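Monday, late, kitchen table

Too wound up to sleep, so I may as well write it down while it's fresh. The Kestari trial kit is up and picking! We've had it on loan at the Endcombe unit for 14 days and I'd started to think we'd be sending it back without a single proper run, what with the missing licence key and then the business with the floor sockets. And then this morning Märta Moen walked in with a flask of coffee and her own laptop, sat down on the carpet, and had it talking to our arm before I'd finished answering my emails.

I should say what the kit is, in case I read this back in five years and can't remember. It's the picking software, mostly, plus a box for it to run on and a thick ring binder that I've grown very fond of. You bring your own arm. You tip mixed odds and ends into a bin, it looks at them, decides what it can get hold of, and has a go. No teaching it each item first. That was the part I didn't believe when Kelly Rowbotham forwarded me the leaflet, and I told her so at some length (she has kept the email, and read some of it out at lunch).

We did the easy stuff before ten. Boxes, blocks, things with a nice flat face. I'd seen Udideo do that with their kit last winter and it's lovely to watch but it doesn't tell you much. So then Märta said right, let's be unkind to it, and we went for the awkward mix, the see-through plastic and the lumpy bits, all in together on that shiny bin floor.
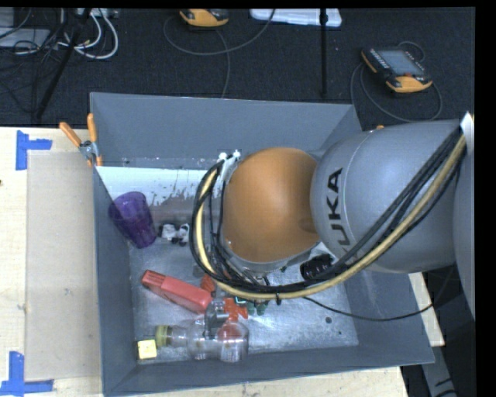 I ate my sandwich standing up because I didn't want to miss any of it. Kelly kept the tally on the back of a delivery note. Out of 69 tries in the afternoon it missed 14, and nearly all of the misses were on clear things, where it would come down a finger's width to one side, close on nothing, go back up and try again from another angle. I found that oddly moving. Kelly said I needed a biscuit.

What I really like is how it sulks, or doesn't. The Aasen system we had in before would stop dead after two bad picks and want somebody to come and press the green button, and I must have walked across that room a hundred times. Kestari's just leaves the difficult thing alone, takes something else, and comes back to it once the pile has shifted. Such a simple idea, and it makes the whole afternoon feel different. I got an entire page of the parts order done with it working away behind me.

Grumbles, to be fair to it. The start-up is slow (two minutes, I timed it, and you can't skip the checks). The settings screen is a mess: there's a slider called "confidence" and another called "caution" and as far as any of us can tell they do the same thing in opposite directions. Märta moved them both and then couldn't remember where they'd been. Page 23 of the binder is printed twice and page 24 isn't there at all, and guess which one has the bit about setting the bin height. I've written to ask for it. And I'd want to know what the yearly fee looks like once the trial's done, as the leaflet goes very quiet on that.

I also don't trust one good day. I want to see it with the blinds up and the sun coming straight in, and I want a morning where Märta isn't there, because half of what went well today may simply have been her. Kelly wants to try it on the bags of fixings, which I think is asking for trouble, but she'll do it whatever I say.

Still! I drove home with the radio off, just thinking about it. Rang Mum and tried to explain and she asked whether it could do the sock drawer.

For tomorrow: take the long extension lead back, bring the good tape measure, ask about page 24 again, buy coffee to replace what we drank of Märta's. Bed now, it's gone midnight.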